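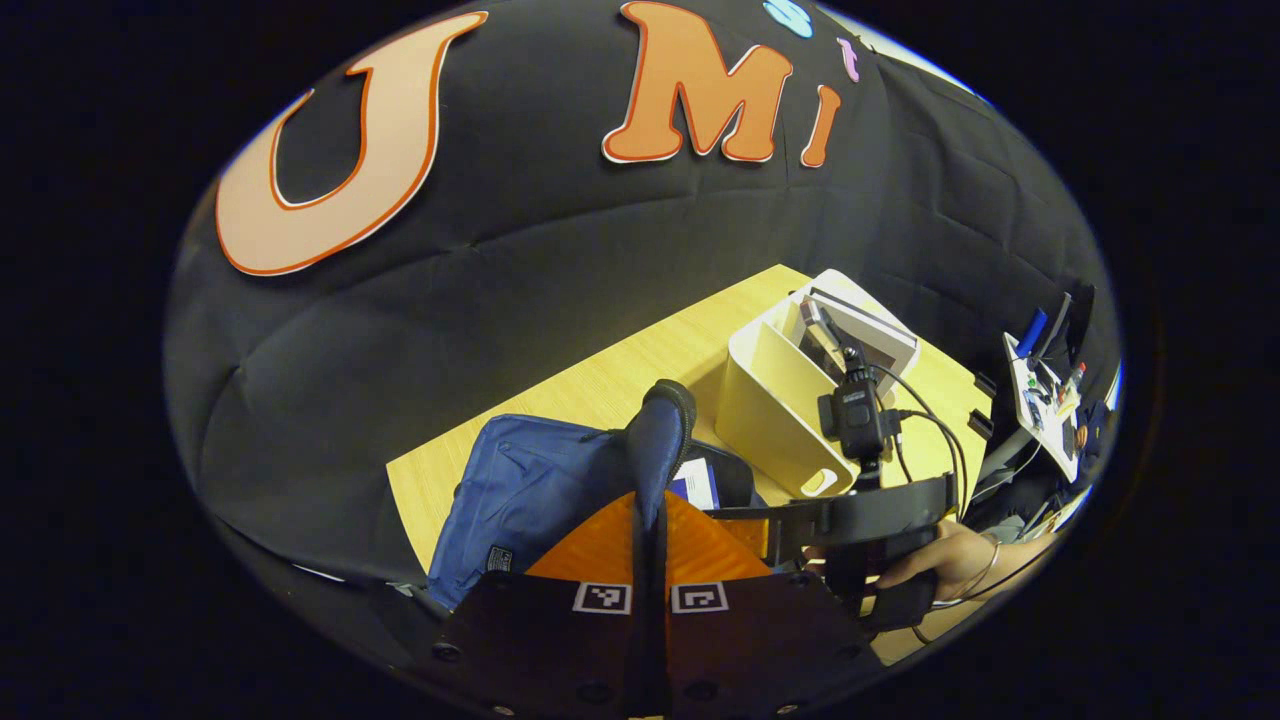 Amber Lambert asked us why the letters on a wall display have a white edge, and if it is only for beauty. She also wanted to know how to make letters so big at home, when the printer makes only small ones. These are good questions, so we will answer them slowly, from the beginning.

Why letters need an edge

Look at the big orange M on the black cloth. It has a white border, and so does the narrow orange i next to it. The border helps your eyes. When you look at a letter, your eyes search first for the place where one color stops and another color starts. We call this difference contrast. White and black are very different from each other, so the border makes a strong line and you find the shape of the letter quickly, even from the other side of a big room.

The U is made in another way. It is pale peach with a thin line of orange-red around it. Pale peach is already a light color, so it shows well on black without any white.

You can try this yourself. Cut two letters from dark blue paper. Glue one of them on white paper and cut around it again, leaving a border as wide as your little finger. Put both letters on something black and walk backwards. Ask a friend to tell you which letter disappears first.

Why cloth, and why black?

Paper can be a background too, but a very big sheet of paper tears easily and it is difficult to carry. Cloth can be folded, put in a bag and used again next year. It gets creases from the folding. If you do not like them, ask an adult to iron the cloth before you hang it, because an iron is very hot.

Black is a quiet background. Most bright colors look brighter on it: orange, pink, light blue, yellow. Dark colors such as brown and navy do not look good on black. For these you can use a white or cream cloth.

How letters stay on cloth

Glue is not a good choice for cloth you want to keep. Pins are better. A pin goes between the threads of the cloth, and when you take it out, the threads move back and the hole is almost gone. In our school in Irnwood we use the same cloth for everything, and it had letters on it in June for the reading party and again in August 2025 for the first week of school.

A small letter can hang from one pin, but then it may turn like the hand of a clock. Two pins stop the turning. For a big letter, use 3. Put them near the top and the sides, where the paper is wide. Push each pin into the cloth a little sideways, and keep the points away from the place where people will lean.

Must the letters stand straight?

No! In a book, letters stand in straight lines so that we can read a long text without getting tired. A display has only a few words. When a letter leans a little, as the peach U does, the word looks playful. But if every letter leans a lot, the word becomes hard to read. Different sizes are also possible. A small letter near a large one looks like a child next to a parent.

How to make a big letter

Take a sheet of thick paper. Draw the letter first with thin lines, using a pencil and a ruler. Now draw a second line outside the first one, and you have a fat letter. Cut along the outside line. For letters with a hole inside, such as O or A, fold the paper softly in the middle of the hole and make a small cut there. Then open it and put your scissors in.

If you want to use your letters many times, make a collection. Our class gave names to our boxes. Gullon is the box for tall letters, and Nugroho is for round ones. Pollov is for letters that are broken and wait for tape. We dream of having 1,000 letters one day, but for this we need a bigger cupboard.

Keeping the table in order

When you cut letters, the table fills quickly with scraps. A desk organizer helps. The white one on our light wooden table has compartments that are at an angle, so flat things can lean in them without lying on top of each other. It has a rounded hole in the front too, and this is the handle. Flat things are good at the back, where they can be tall and do not hide the others. Small things belong in front.

Jackets and bags should go on a hook before you take out the glue. We forget this one very often.

Words to remember

Contrast: the difference between two colors or between light and dark.
Border: a line or a strip around the outside of a shape.
Backdrop: a cloth or paper that hangs behind other things.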